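3. Data and methods

3.1 Sample of gifts

The sample covers private gifts made to universities and colleges by donors whose wealth came mainly from oil, gas and mineral rights. Records were drawn from the Betancur register of named gifts, which lists the donor, the receiving body, the stated purpose and the year of pledge. Gifts below the register's reporting threshold are not included. After duplicate entries were merged, 845 gifts remained, made by 151 donors. 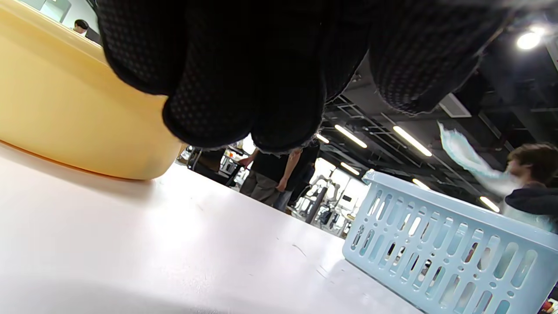 Department of Economic and Business History

Pledges and payments were treated as separate events. A pledge was dated by its first public notice, and a payment by the accounts of the receiving body. Where the two differed in value, the paid amount was used. Gifts in shares were valued at the closing price on the day of transfer. For 28 gifts no transfer date could be found, and these were left out of the timing analysis but kept in the totals.

Donors were coded as alumni if they had completed at least one year of study at the receiving body. Honorary degrees were not counted. The coding was checked against the Privley alumni lists, which are complete for the period studied but do not record transfers between campuses.
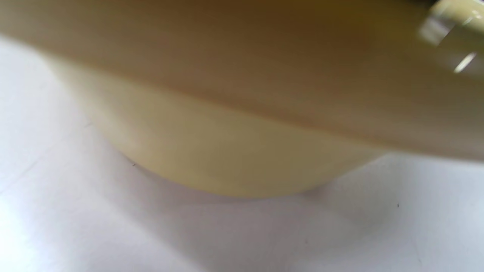
3.2 Measuring the link with energy prices

Each payment was matched to the mean crude price over the preceding four quarters, taken from the Dekach price series. The final extract was made on 20 May 2021. A shorter window of two quarters was also tested and gave weaker results. Donors who had sold their main holding before the pledge were placed in a separate group, as their income no longer followed the price directly.

Press coverage was measured with 350 obituaries and profiles from the Tivesex archive. Each text was scored for whether it mentioned giving before business activity. Two coders worked separately, and disagreements were settled by a third reading.
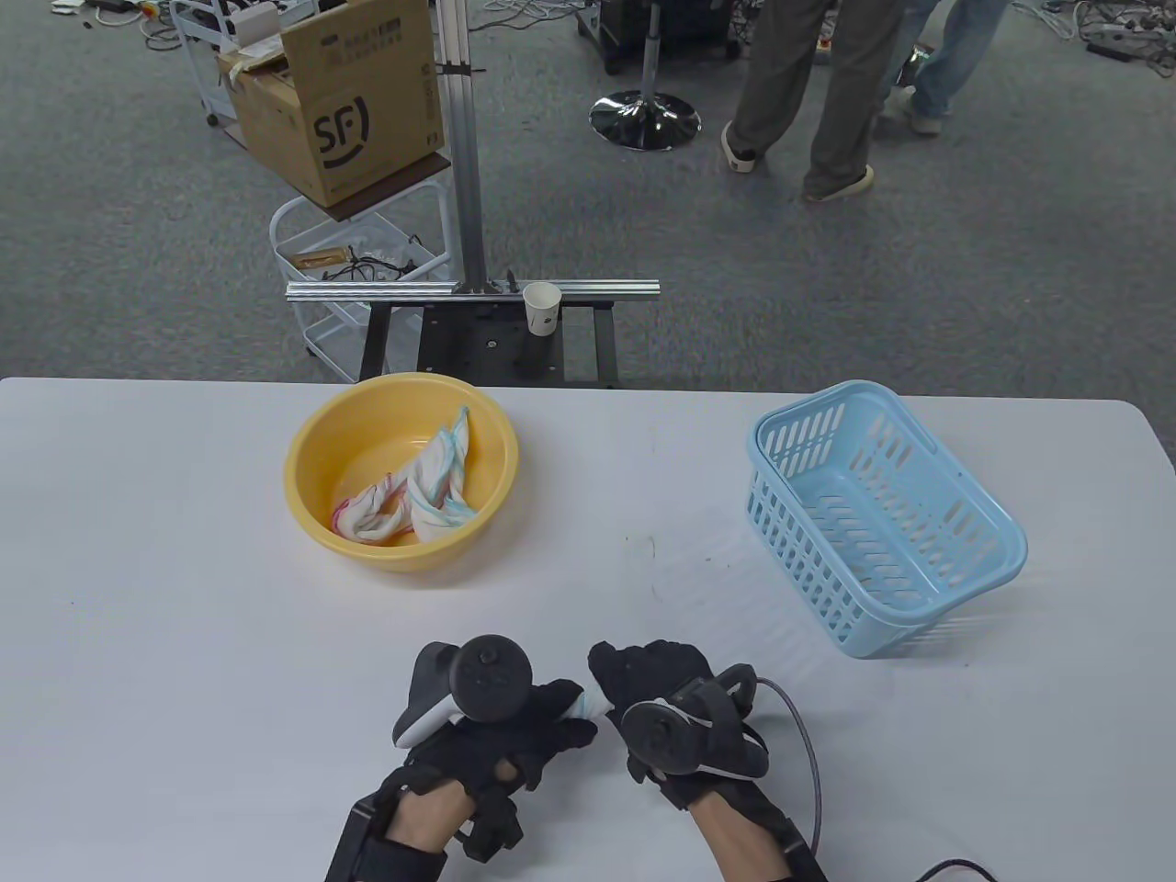

Figure 2. Yellow basin with a striped-edged white cloth, and a light blue basket.

Athletics gifts were kept apart from academic gifts throughout. Where a single pledge covered both, it was split according to the deed of gift. If the deed gave no shares, the full amount was assigned to the purpose named first.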